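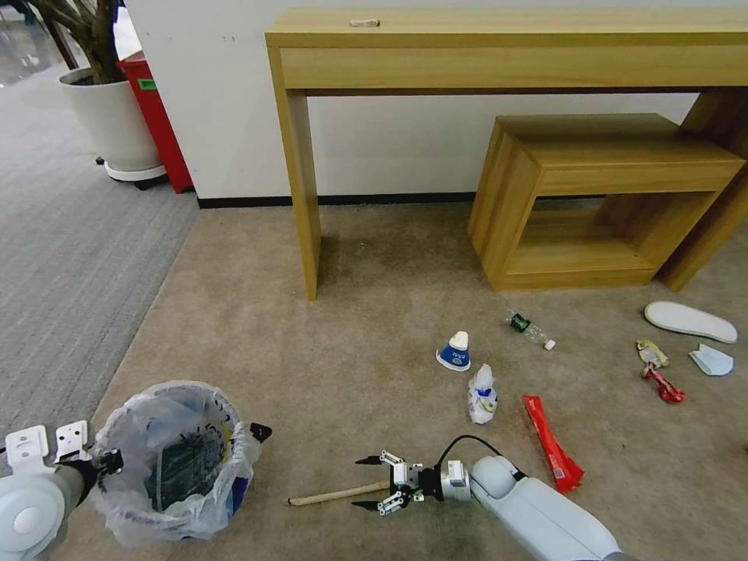 Litter run, second floor lounge at Denero. Right arm going in for the stick.

I'd been picking up the same trash since lunch, and by then I had opinions about all of it. The red snack wrapper was easy. The blue and white cup was easy if you came in from the rim side. The water bottle I hated, because it rolled whenever I breathed on the controller. And the little wooden stick, the thin kind with the rounded end, was going to be the death of me.

"You're fighting it," Luuk said. He had the laptop on his knees and his shoes off.

"I'm not fighting it."

"Your shoulder's up by your ear."

It was. I put it down, and the right arm sagged with me, and the fingertips bumped the carpet. Luuk hit a key. Scratch that one.

The deal was 24 good runs by the end of November, every piece off the carpet and into the basket, no fumbling. Lieven Wouters had promised that to the people at Vestus over a very nice dinner, and then he'd come back and promised it to me over a sandwich. I'd been hired to drive because I used to do puppets. I'm serious! Marionettes first, then hand puppets, eleven years of birthday parties and one awful cruise. Lieven read that on my application and called me within the hour.

"Everybody else drives it like a forklift," he told me. "I want it to learn from somebody who pretends it's alive."

So I pretended. I'd named it Hsu, after the company that made its wrists (Lieven thought this was disrespectful, Luuk thought it was lazy). Between runs I'd talk to it a little. Left arm, you stay with the basket. Right arm, you're with me.

"Ready?" said Luuk.

I opened the fingers wide and came down slow, one pad above the stick and one below. My grandmother used to pick pins up off the sewing room floor that way, with her whole hand relaxed until the last second. I hadn't thought about her hands in years. She had this thing she did, a tiny pause before she closed her fingers, like she was asking the pin if it minded.

I did the pause. I closed. Lifted, swung left, let go.

"Huh," Luuk said. "That's a keeper."

We did the rest, and then a lot more like it, and I forgot about the pin business until three weeks later, when Lieven let Hsu go on its own for the first time. No controller, all of us standing back by the door. It went for the cup, then the wrapper, pretty clumsy, dropped the face mask twice. Then it went down for the stick.

It opened its fingers and stopped, just barely, just over the carpet.

"Is that a lag?" Lieven said. "Luuk, is it lagging? Can we get rid of that?"

Luuk looked over at me.

"Leave it a while," I said - and I had to go stand in the hall for a minute.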